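The old Dell gets a going over

Jul 27, 2026

I have been promising to write up the computer business for weeks, mostly because Zanele Msimang keeps asking in the comments whether I ever got into the thing or whether it is still propping the door open. I did get into it! And I have opinions now, which is dangerous.

A bit of background for anyone new. When Mum's cousin moved to Nanddale she left me a Dell desktop tower, one of the big heavy office ones, and I said yes please without thinking where it would go. It lived under the stairs, then behind the sofa, then under the stairs again. All I wanted from it was the hard drive, or rather the 237 photos from the Leitão trip that I was fairly sure were on it and nowhere else. (Yes, I know. Back up your photos. Siiri has already told me, twice, with slides.)

So, side panel off. I was expecting a horrible tangle and a screwdriver marathon, and instead the first thing I saw was a pair of cheerful blue tabs.
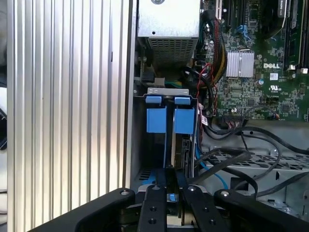
Blue tabs on the drive carrier, and plenty of green board beside it

I love whoever decided on the blue. When you've no idea what you're looking at, a bit of colour that says "fingers go on me" is a kindness. My plan was to pinch, wiggle and pull, in that order, and to swear only at the end. Wian Zwane, who mends printers and therefore thinks he knows everything, told me to keep well clear of the red, yellow and black wires until I was sure which way things wanted to slide. Fair enough. I am a yanker by nature and I broke a perfectly good Mimden toaster that way.

The other thing I'd pass on is to lay the tower down on its side before you start. I tried it standing up first, with a torch in my teeth, and all I managed was a scraped knuckle and a dribble on the carpet. Flat on a table with the open side facing the ceiling, you can see what you're about, and nothing drops into the bottom where you'll never find it. I also put out a saucer for the screws. It was my nice Cillska one with the chip in it, and it has been demoted to screws for good.
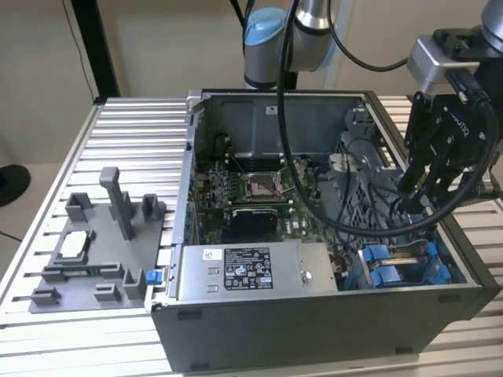 I had always pictured the inside of a computer as one solid lump of cleverness, and it's much more like a badly packed suitcase. The power supply is just a big silver box with a label stuck on it. There's a metal cage with cables poked through, and the board takes up a good chunk of the rest. Once I stopped being scared of it I got quite nosy and spent over 10 minutes reading stickers, none of which meant a thing to me.

Keabetswe wanted to know if I'd be putting the whole lot back together and using it. Probably not, if I'm being sensible, but I do keep thinking it might do for recipes and the radio in the back room. Zodwa Adams has offered me a keyboard with 2 keys missing (the Q and one of the shifts), and I've said I'll have it, so you can see how this is going to end.

As for the photos, I'm still waiting on a cable, so no beach pictures yet. I'll put them up when I have them, even the one with the hat. If anybody local has a spare adaptor going, shout in the comments and I'll swap you for a jar of plum jam. There are still a few left from November and the cupboard could do with the space.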